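Cómo cuidar una mesa de reuniones de madera brillante (y colocar bien la sala de paso)

Llevo años compartiendo oficina y, si hay un mueble que acaba siempre hecho un cuadro, es la mesa grande. Tazas, portátiles, codos, bolis que se van rodando, migas de galleta... Cuando me mudé al local de Okon me tocó a mí ocuparme de la nuestra, más que nada porque fui la única que levantó la mano, y desde entonces he probado de todo. Os cuento cómo lo hago ahora, que me lleva una mañana tranquila dos veces al año y diez minutos por semana el resto del tiempo.

Aviso: hablo de mesas de madera con acabado brillante. Si la vuestra va encerada o al aceite, el repaso semanal os sirve igual, pero lo del pulido ni se os ocurra.

Lo que vais a necesitar

Cuatro paños de microfibra (dos para mojar y dos bien secos)
Jabón neutro líquido, una cucharadita
Un cubo con agua tibia
Un bastoncillo o un cepillo de dientes viejo para el canto
Abrillantador para barniz, del que viene en crema
Fieltros adhesivos
Una linterna, la del móvil vale

Yo compro la crema en Sistitz, el bote pequeño, y me gasté 189 coronas en todo el lote con los fieltros incluidos. El bote me ha durado año y medio y todavía queda un dedo al fondo.

Paso 1. Vaciar la mesa de verdad

Vaciar es vaciar, chicas y chicos. Nada de ir moviendo el montón de papeles de una punta a la otra según limpias, que así me cargué yo una esquina del barniz con la base de una grapadora. Sillas fuera también, al menos a un metro, para poder dar la vuelta entera sin hacer contorsiones. Si tenéis pizarra con ruedas, apartadla y ponedle el freno antes de empezar (la nuestra no lo tenía puesto un martes y acabé persiguiéndola con un paño mojado en cada mano).

Paso 2. Mirar la superficie a contraluz

Agachaos hasta tener los ojos casi a la altura del tablero y buscad el reflejo de la lámpara. En una madera con brillo, esa franja de luz os lo chiva todo: donde se ve limpia y continua, el barniz está bien; donde se emborrona, hay grasa; y donde se corta en rayitas finas, son arañazos. Yo me ayudo con la linterna en las esquinas, que es donde llega peor la luz del techo.

Si encontráis una zona dudosa, dejad al lado un papelito doblado para no perderla de vista. Es un truco tontísimo que me enseñó Helmut Strobel, que restauraba muebles en Schwerdtfeger, y funciona mejor que la cinta, porque no deja pegamento. En una mesa de madera rojiza como esta el papel blanco se ve desde la otra punta de la sala. 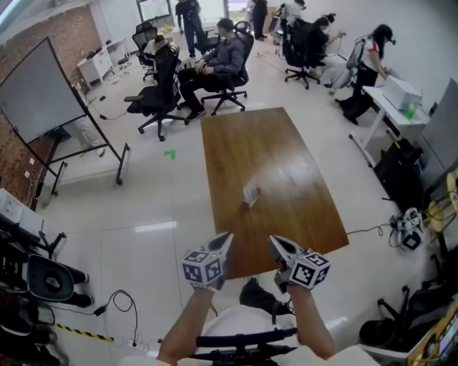 Paso 3. Lavar sin encharcar

Una cucharadita de jabón en el cubo y ni una gota más. Mojad el paño, escurridlo con ganas, y cuando creáis que ya está, escurridlo otra vez. Se pasa siempre siguiendo la veta, de un extremo al otro, en pasadas largas que se pisen un poco. Luego el segundo paño, solo con agua limpia, y enseguida uno seco. Lo que no hay que hacer es dejar que el agua se seque sola, que salen unos cercos feísimos y vuelta a empezar.

El canto merece un rato aparte. En las mesas con los lados largos un poquito curvos se acumula una línea de mugre justo donde apoyamos los antebrazos, y ahí el cepillo de dientes hace maravillas – con suavidad, eso sí, que no estamos fregando una sartén.

Paso 4. Quitar los cercos de las tazas

Los blancos suelen ser humedad atrapada en el barniz. Yo pongo un trapo de algodón seco encima y paso la plancha templada, sin vapor, dos o tres segundos. Levanto, miro, y repito si hace falta. ¡Paciencia! Casi todos se van a la tercera. Los oscuros ya son otra historia: el agua ha llegado a la madera y eso es trabajo de lijar, así que esos se los dejo a alguien que sepa.

Paso 5. Dar brillo

Con la mesa completamente seca (yo espero una hora y me voy a tomar café), poned una avellana de crema en el paño, nunca directamente en el tablero. Trabajad por trozos del tamaño de una bandeja y sacad brillo con el paño limpio antes de pasar al siguiente. Si al final resbala como una pista de patinaje, os habéis pasado de producto: otra vuelta con el paño seco y listo.

Paso 6. Devolver las cosas a su sitio

Aprovechad para repensar la colocación. A mí me gusta dejar 79 centímetros libres por detrás de cada silla, que es lo que medí que necesitaba Godfrey Nzioka para pasar con la mochila puesta sin rozar a nadie. Las sillas de oficina con ruedas son comodísimas, pero los brazos golpean el canto una y otra vez, así que bajadlos un punto o poned un fieltro en la punta. La pizarra la dejo en diagonal a un lado: se lee desde casi todos los asientos y no tapa el paso.

El repaso semanal

Paño seco, paño apenas húmedo, paño seco. Ya está. Los posavasos, siempre a mano y en el centro, porque si están en un armario no los usa ni quien los compró (o sea, yo).

Si alguien ha probado la crema de cera en un barniz muy viejo, que me lo cuente en los comentarios, que tengo una mesita en casa pidiendo auxilio.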